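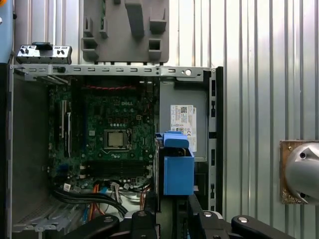

Let the robots have the boring screws

I went along to the Wernbridge open day in November expecting a sausage sizzle and a bit of arm-waving from a machine bolted to the floor. I got both, and came home with opinions.

The demo was a robot taking old desktop computers to bits for recycling. The one I watched was a Dell tower with its side panel off, cooler gone, processor sitting there bare in its socket, blue drive caddy still in place beside the power supply. A black gripper hovered just under it. I've pulled apart a few of these in my own garage (and bled on most of them), so I was glued to it!

Danai Alexiou, who runs the project, reckons 75 towers a week come through the shed. Three people do the lot by hand. One of them, Armindo Rocha, showed me his thumbs and I believed him.

The bloke next to me muttered that it was slow. Well, yes – it was. He'd have had the thing stripped before the arm finished thinking about that caddy. But he wouldn't want to do it again after lunch, and again the next morning, for years.

My gripe is a different one. There were six slides on the arm and not a word on what Armindo does once it gets quick. I asked, and Danai said testing and repair, which sounds great, but I'd like to see it written down somewhere with a wage beside it. Give the robot the screws, by all means. Just sort out the people at the same time, and put that on a slide next year.

The sausages were excellent, by the way.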